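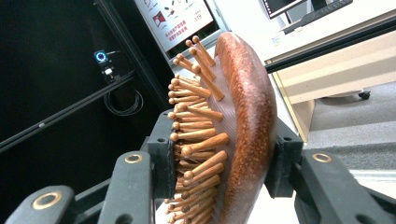

Last updated: February

If you've got a drawer full of saved wrapping paper, ribbon ends and half-used glue sticks, you already own most of what you need to make your own gift boxes and sleeves. I love this stuff! I've been at it on the end of our kitchen bench for 4 years now and I still get a little thrill when a lid slides on properly.

Score before you fold. An empty ballpoint run along a metal ruler gives a beautiful crease in card, even the thick grey sort from the back of a writing pad. Go over the line twice, lightly, and fold away from the groove.

Make the lid 2 millimetres wider than the base on both sides. Any tighter and the paper covering jams at the corners (my first batch had to be cut open with scissors, chocolates and all).

Cereal boxes are fine for small things. Turn them inside out so the plain side shows, then rub the print of a rubber stamp or a halved lemon dipped in paint all over it before you cut. Doing the pattern first is so much easier than trying to ink a finished box. 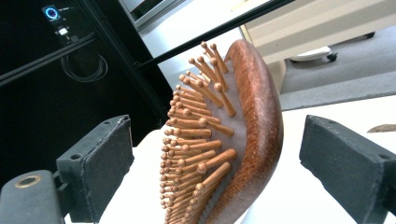
For glue, I like ordinary PVA thinned with a few drops of water and put on with an old pastry brush. Work from the centre out, smooth it with the back of a spoon and leave the box under a cookbook for 22 minutes or so while you have a cuppa. Glue sticks are good for tissue paper, which goes see-through and sad with PVA.

Ribbon scraps too short for a bow make lovely pull tabs on a matchbox-style drawer. Tuck the ends through a slit and tape them down inside.

My favourite template is the Fodlow sleeve, a plain band that wraps a bar of soap or a stack of biscuits. Cut it from a strip 43 centimetres long, wrap, mark the overlap and trim. Keep the offcut! It's just the right colour for the gift tag, and a hole punch and a bit of kitchen string will finish it off.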